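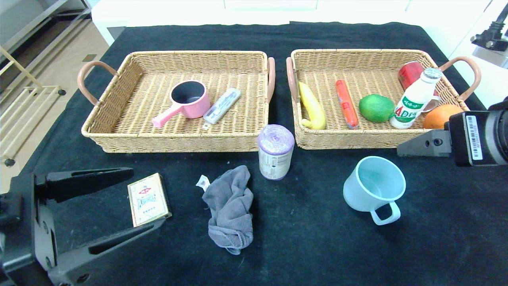
I am looking for advice on packing a kitchen for a long stay in a rented cabin. In September my wife and I go to Stevholm for 17 nights, and the cabin has a stove, a sink and almost nothing in the drawers. Last year we packed everything in one plastic crate and it was a bad idea, because the thing I needed was always at the bottom. This time I want to use wicker baskets with handles, and to take only one small saucepan, like the pink one in the left basket, with the slim case lying next to it. My question is whether one saucepan is enough for two people who cook every day, or whether I should bring also a frying pan. We eat mostly soup, rice, eggs and fish.
Posted by umutduman, Jun 22, 2024

Reply from kettle_and_rope
One saucepan is not enough if you eat eggs. You can boil them, sure, but after a week of boiled eggs you will want a fried one. Bring a small frying pan with a lid that fits both. I would leave the baskets at home though. Wicker is lovely on a porch and annoying in a car. It creaks, it scratches the seats and you can't stack it.

Reply from volkan_e
I do not agree about the baskets. We use wicker for nine years already and the car has not one scratch. You put an old towel under it and the noise is finished. The advantage is that the basket goes from the car directly on the kitchen shelf, and you don't unpack anything. With the crate I was always unpacking twice. But I agree about the frying pan.

Reply from marshlight
Which cabin is it? If it's one of the yellow ones by the Rønning ferry landing, they have hooks over the stove and nothing to hang on them. We stayed there two summers ago. The stove has two burners and the left one is very slow. Rice took 38 minutes. Plan your dinners around the right burner!

Reply from umutduman
It is one of the yellow ones, yes. Thank you for the warning about the burner, I did not know this. Then maybe two pans are of no use, if only one burner is working well?

Reply from marshlight
No, still take two. Slow isn't dead. Soup is fine on the left one if you start it early, and you do the fish on the right.

Reply from kettle_and_rope
Fish in a rental with no extractor fan, good luck with that. Open every window first.

@volkan_e, a towel under it, fine, but what about damp? I had a basket go moldy in a boat shed and the smell never left. A crate you can rinse.

Reply from volkan_e
A boat shed is a different thing from a kitchen. Any basket will take mold if you close it in a wet place for the whole winter. I brush mine with warm water and a little dish soap, I dry it outside in the shade for one day, and after this it stays on top of the wardrobe. Please don't leave it in strong sun, the cane becomes dry and it begins to break near the handles. The handles are the first place to look when you buy a used one.

Reply from pennyroyal
Can I ask a side question? I need something for carrying knives. I wrap mine in a dish towel and last time the point came through and into my bread.

Reply from umutduman
For the knives I cut a piece of thick cardboard, fold it over the blade and close it with tape. It costs nothing. The cardboard must be a little longer than the knife. My mother did it like this when we were going to the village, and I never found something better.

Reply from pennyroyal
Doing that tonight, thanks.

Reply from marshlight
Umut, one more thing about the shop. The one in Bangate closes early and it is a long walk with groceries, so bring salt, oil, coffee and matches with you. We forgot the matches and had to knock on a neighbor's door with our coats over our pajamas. Very nice neighbor, we got matches and also a jar of plums.

Reply from umutduman
Salt, oil, coffee, matches. I wrote it down. So my list is now one saucepan, one frying pan with a lid, two knives, a wooden spoon, a small cutting board, two bowls and two plates. I am still not sure about a colander. For rice I don't need it, but my wife likes pasta.

Reply from kettle_and_rope
Skip the colander. Hold the lid a little open and pour slowly.

Reply from volkan_e
And burn your fingers. Take the colander, it weighs nothing, and you can put the onions in it for the drive.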